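Conoson 生活版 › 辦公桌與文具 › 討論串
主題：辦公桌真的需要杯墊嗎？我是不信的

cirillo_desk　樓主
十一月公司換季大掃除，行政發信建議大家「每人桌上至少一個杯墊」，還附了團購連結，Wondau 那家的圓形杯墊，一片 160 元。我看了半天看不出它跟普通的一塊圓片有什麼差別。
商品頁寫「吸水、止滑、保護桌面、提升專注力」。前面三個我姑且聽聽，最後那個是怎麼提升的？杯子不滑我就比較專心？
我的桌子是公司配的那種淺色桌面，擦一下就乾淨。用了好幾年，水痕是有，抹布一抹就沒了。所以我想問，有誰是真的因為沒用杯墊，把桌子弄壞的？要親身經歷，不要「聽說」。

lambros_k
我有。不過是家裡的實木餐桌，不是公司的。一杯冰的放了一個下午，留下一圈白印，後來用什麼偏方都沒完全退掉。
公司那種桌面我就不敢講了，可能真的沒差。

小葉不加班
贊成買。理由很簡單，夏天冷氣開 26 度，手搖杯外面還是一直滴，滴到文件上你就知道了。

cirillo_desk　樓主
回 小葉不加班：文件被滴到，是因為飲料放在文件旁邊。把飲料放遠一點不用 160 元。
回 lambros_k：實木我承認，這個我沒意見。

michalis_26
樓主你很省欸，160 元就是一餐便當多一點。

cirillo_desk　樓主
跟省不省沒關係。一個部門一起團購，加上運費就不只這個數字，而且買了之後桌上又多一個東西要收。每次大掃除都在丟東西，丟完又發信叫你買東西，我覺得邏輯很怪。

eftychia_n
我來說一個跟水痕無關的用處：杯墊等於替杯子畫了位置。我以前桌上有水杯、瓶裝茶、一盆假仙人掌、一隻布偶，滑鼠一甩就撞到什麼。後來規定自己飲料只能放在杯墊上，就沒再打翻過。
當然你可以說貼一塊膠帶也一樣。

薯泥加鹽
膠帶確實一樣，我就是貼膠帶。紙膠帶貼個框，髒了撕掉。同事笑我像停車格，我無所謂。

eftychia_n
回 薯泥加鹽：膠帶邊邊會黏灰，你多久換一次？

薯泥加鹽
……沒換過。好啦是有點黑。

sotiris_p
「沒再打翻過」我持保留態度。你是同時把桌子整理了、東西變少了，然後把功勞都算給杯墊。要驗證的話，應該維持原本的雜亂只加杯墊。
我自己的觀察是反過來的，厚一點的杯墊比桌面高，杯子放歪一點、半邊懸空，反而容易倒。瓶裝飲料底部小，更明顯。

eftychia_n
回 sotiris_p：東西沒變少，仙人掌跟布偶都還在。我只是把它們往後推。

sotiris_p
往後推就是整理啊。

小葉不加班
你們可以不要為了杯墊做實驗設計嗎 XD

Kiridville老王
講材質。我用過軟木、矽膠、硅藻土、布的。
軟木：輕，但是杯底濕的時候會整片黏在杯子上，拿起來喝一口，「啪」掉在鍵盤上。
矽膠：同上，更黏，還會沾毛。
硅藻土：吸水是真的快，可是用一陣子就有茶漬，要拿砂紙磨。誰會在辦公室磨杯墊。
布的：洗了就皺。
結論是我現在什麼都不用，換成 1000 毫升的保溫瓶，外面不出水，問題就沒了。

cirillo_desk　樓主
老王這篇應該置頂。「掉在鍵盤上」我完全有畫面。

lambros_k
保溫瓶那麼大一支放桌上，比杯墊更占地方吧？而且很多人就是買瓶裝的喝，你不能叫他每次都倒進保溫瓶。

Kiridville老王
回 lambros_k：瓶裝的放回包包或抽屜，要喝再拿。

michalis_26
每天坐 8 小時，每喝一口就開一次抽屜，老王你是認真的嗎。

Kiridville老王
認真的，順便活動手臂。

eftychia_n
我覺得樓主的問題其實有兩題混在一起：
一，公司桌面需不需要保護？大概不需要，這點我同意樓主。
二，杯墊放在桌上礙不礙事？我覺得不礙事，圓圓扁扁的一片，平常根本不會注意到它。樓主講得好像多養一隻狗。

cirillo_desk　樓主
第二題我不同意。不用的時候它就是一片東西在那邊，杯子又常常沒放在上面。我看過的桌子幾乎都這樣，杯墊在一邊，杯子在另一邊。花錢買了個停車位然後路邊停車。
而且「不會注意到它」剛好說明可以不要有它。

小葉不加班
那布偶也可以不要有啊，仙人掌擺飾也可以不要有啊。照你的標準，桌上只剩電腦跟你。

cirillo_desk　樓主
布偶沒有宣稱能提升專注力。它就是可愛，我不反對可愛，我反對的是商品頁亂寫。

sotiris_p
+1，商品頁亂寫這點應該沒有人要護航吧。

薯泥加鹽
有沒有圖？講半天都在想像別人的桌子。我想看杯墊、瓶子跟擺飾實際放在一起是多擠。

eftychia_n
貼三張，自己看擠不擠。
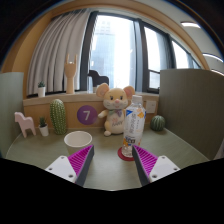
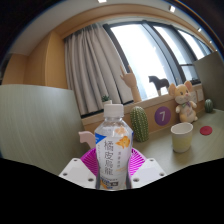
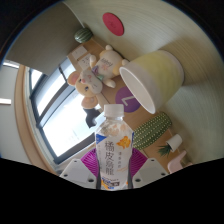 三張都有白蓋子的瓶裝飲料；紅色圓杯墊看第一、二張。

薯泥加鹽
那隻老鼠好可愛，脖子還有蝴蝶結。哪裡買的？

cirillo_desk　樓主
謝謝提供證據。第一張瓶子有乖乖放在杯墊上，我服。第二張呢？紅色那片在杯子旁邊，杯子直接放桌上。我前面講的路邊停車就是這個。

eftychia_n
杯子旁邊，很近好嗎。

cirillo_desk　樓主
很近也是沒在上面。

lambros_k
第二張那個粉紅色的是馬嗎？被瓶子擋住一大半。

Kiridville老王
看起來是馬。我比較在意橘皮烏龍好不好喝，有人喝過嗎？我對加果皮的茶一向不抱期待，通常香味都在瓶蓋打開那一下，後面就是普通烏龍。

michalis_26
果皮茶放到不冰會有點苦，我自己在家泡過，瓶裝的不知道。

sotiris_p
回正題。三張照片能證明杯墊放得下，不能證明它有用，也不能證明它沒用。第三張杯墊只在遠處一小片，只能研究杯口。樓主如果要拿去回行政的信，建議不要。

cirillo_desk　樓主
本來就沒有要拿去。我已經回信說不參加團購，對方回我一個笑臉，不知道是什麼意思。

小葉不加班
意思是幫你登記一片了。

Kiridville老王
樓主收到的話不要軟木的。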